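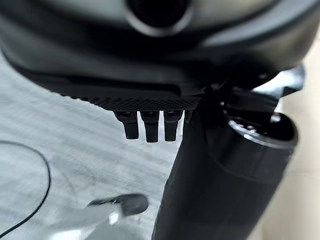

Ask for the cables and connectors in the first budget, Yu told us in June, or they will come out of the money for hands. We had left both lines blank.

Equipment Plan for a Two-Arm Household Robot
Student Project Report, 7/26/25

Our project looks at picking up soft items, such as pillows and towels, at a sofa. The task was to plan the next equipment purchase. The limit for this round is $2,174, and we set aside $1,000 of that for spare gripper parts.

We compared two suppliers. Zenisitz sells fingers one at a time. Trakent sells them only in sets of 4, with a lower price per finger but a longer wait.

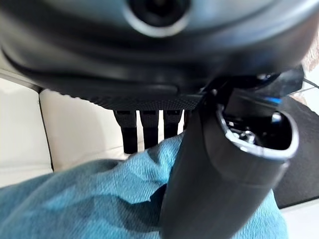 Zidoreo replied to our draft that a close view at the wrist is only worth paying for if the gripper does not hide the part you need to see. We moved the wrist camera mounts to the second order and kept the money in reserve.

Fabric items cost little, so we listed them under supplies. We want more than one thickness of pillow.

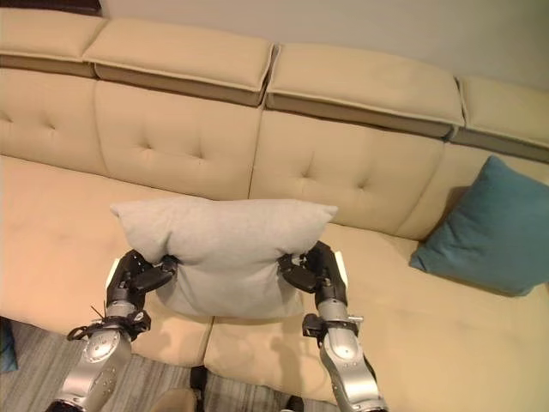
Figure 3. Two-arm hold on a gray pillow over the sofa seat.

Both arms are needed for this type of hold, so every gripper part has to be bought for 2 sides. Our first budget priced one side only. The corrected version orders finger sets from Trakent and single replacements from Zenisitz. 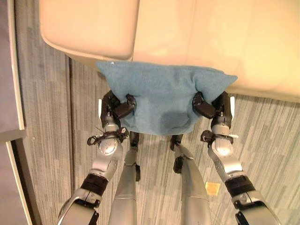
Figure 4. Light blue towel held between both hands at the front of the sofa.

Still open: shipping costs from Trakent, cable ties and sleeves, and whether the second order can be placed before the first one arrives.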